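**Clalberg Cell, two-arm calibration and pick bench**

The Clalberg cell is a tabletop bench for measuring how well two arms agree on the position of a shared object. It ships with the Famier calibration routine and the Ullex part set. The method is described here in short form; the full procedure is in the manual.

## Method

Both arms are registered to a printed sheet carrying four square markers in a two-by-two grid. The Famier routine moves each arm through 30 poses, records the sheet at every pose, and solves for the transform between camera and arm base. It repeats the solve with one marker left out at a time. A large change between solves points to a sheet that is not lying flat.

Loose parts come next. The cubes in the set carry tags on their faces, so a cube can be located when it is turned or lying on its side. Pegs and rings carry no tags in the standard set. They are found from depth data, using the tray as a reference, and their results are reported separately.

The sheet lies on the black tabletop with tagged cubes to its left. The tray in front holds pegs and a ring, with a gripper finger over one of the pegs. A depth camera is clamped beside the far arm.
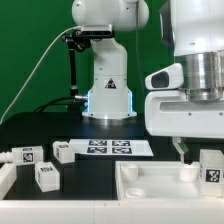 ## Result

The reference run used 300 picks, split evenly between cubes, pegs and rings. Cube picks had the lowest position error. Rings lying flat had the highest, mostly in height, where the depth signal from a thin part is weak against the tray floor. Recalibrating between blocks made no measurable difference unless the camera bracket had been touched.

## Supplied items

- Famier routine, with solver and pose editor
- Ullex part set: tagged cubes, pegs, rings, tray
- Marker sheets, pack of 3
- Doležal camera bracket, articulated, with clamp

Arms and cameras are ordered separately. Run logs are written as plain text, one line per pick. Replacement marker sheets must be printed at full scale. Check the printed edge length before use and enter the measured value in the setup file.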